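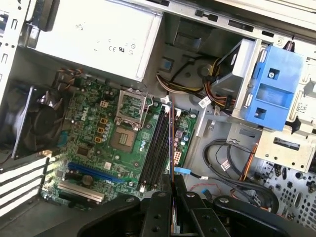 4.3 Teaching the socket pose

Now the fun part — Rerach finds the CPU socket by itself!

1. Open the load plate and raise the lever.
2. Jog the gripper over the board and press Detect.
3. Wait for the outline to settle on the socket. A match score of 200 or more is plenty.
4. Save the pose and run Plan at low speed.

Note: Shiny capacitors can confuse the detector. Try a longer exposure, up to 34 ms.

Caution: Mark loose cables as obstacles before you plan. Rerach won't add them for you.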